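About us

Tustora is the robotics club at Sumesau School. We meet twice a week after lessons in the old textiles room at the end of the ground floor corridor, and we are open to anyone in Year 8 or above. No experience is needed. Most of our members had never written a line of code when they joined, and several still prefer the spanners.

The club was started by Eugénie Chevalier, who teaches design and technology, and Bastien Baudry, who teaches maths and runs the programming side. In the first year it had one cupboard and a shelf of second-hand motors. It now has its own benches, a lockable store and a proper power supply, paid for partly by the school and partly by our December sale.

What we do

In the autumn term everyone learns the basics. That means wiring a motor safely, reading a sensor, using the pillar drill and keeping a logbook. We are quite strict about the logbooks. If you change a setting on a shared machine, you write down what it was before and what you changed it to.

After that, members join a project group. Groups are mixed by age on purpose, and the older students are expected to explain what they are doing. There are usually 2 projects running at a time, and you can swap at half-term if the one you picked does not suit you.

This year's projects

The first is Dağdelen, our small tracked vehicle. It was designed by last year's group to climb a ramp covered in gravel, and the current group is rebuilding the drive so that it can do it without throwing a track. The name was chosen by a vote and the rest of us have got used to spelling it.

The second is the mallet project. The task sounds simple: a robot arm has to pick up a wooden mallet by the handle, bring it over a board marked with three red dots, and tap the dots in the order it is given. The taps have to be firm enough to hear and gentle enough to leave the board alone. We chose it because it brings in nearly everything we teach, from measuring angles to deciding when the program should stop and ask for help.

The grip has taken up most of the group's time. A round mallet head is heavy compared with its handle, so it wants to swing down as soon as it is lifted. Holding the handle near the head makes it steadier but leaves less room above the board. Holding it further out gives a better reach, and then a small error at the wrist becomes a large one at the head. The group tries one grip per session and writes up the results before anyone is allowed to move on to the next idea.
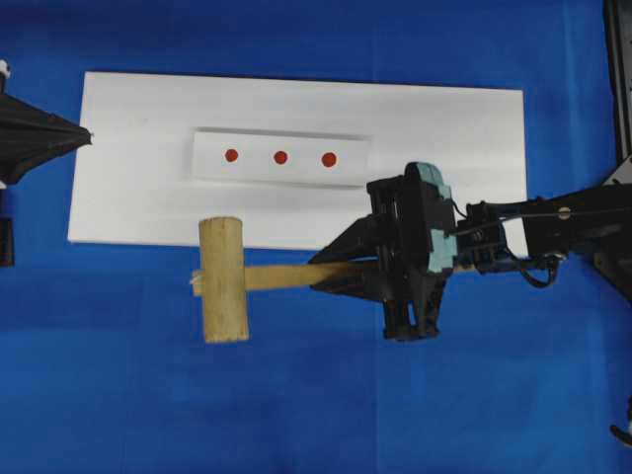 How the mallet group works

Each session has a driver, a recorder and a safety lead, and the jobs rotate. The driver moves the arm by hand control or starts the program. The recorder fills in the sheet. The safety lead stands by the stop button and does nothing else – no phones, no helping with the laptop.

The group has logged 262 attempts so far, counting the ones that were stopped early. Of those, 178 were good enough to use when working out the next set of positions. The others are kept as well, with a note of what went wrong. "Missed by a thumb" is now an accepted unit in the logbook, although Mr Baudry would like it in millimetres.

Competitions and visits

We enter the Fokidum schools' challenge each year. Teams show a working project to the judges, answer questions and hand in their logbooks. We have not won it. We did receive a commendation for record keeping, and the certificate is on the wall by the sink.

In December we hold an open evening for families, with demonstrations and a cake table. Younger brothers and sisters are welcome but must stay behind the yellow line while a machine is switched on.

Joining

There are 12 places for new members each year. Collect a form from Ms Chevalier in the technology office and have it signed at home. There is no fee, and safety glasses are provided. Long hair must be tied back and ties taken off before you go near the benches.

If all the places have gone, ask to be put on the waiting list – people do move on after the first term, and we fill gaps as they come up.

Page last updated Aug 14, 2025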